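5.3 If the film slips or catches between the fingers

Thin bags are the fussiest thing you will ask the Trernow to hold, so please don't be discouraged if the film lets go or snags in the seam.

1. Stop moving, and keep your free hand clear of the linkages.
2. Ease the handle open slowly. A quick release can tear the film.
3. Look for shreds around the fingertip screw holes and lift them out with tweezers.
4. Pinch a fresh fold and hold it for 3 seconds. 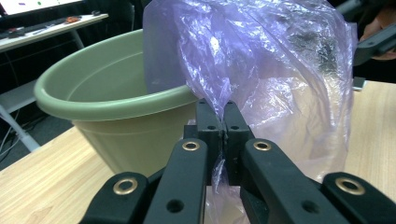

Fig. 91. Fingers closed on a fold of purple bag, beside the bucket.

CAUTION: Never pull trapped film toward you while the fingers are closed.

Note: If the slipping comes back after 5 tries, write to Sigrun Nordin at the Edby workshop and tell her which bags you use.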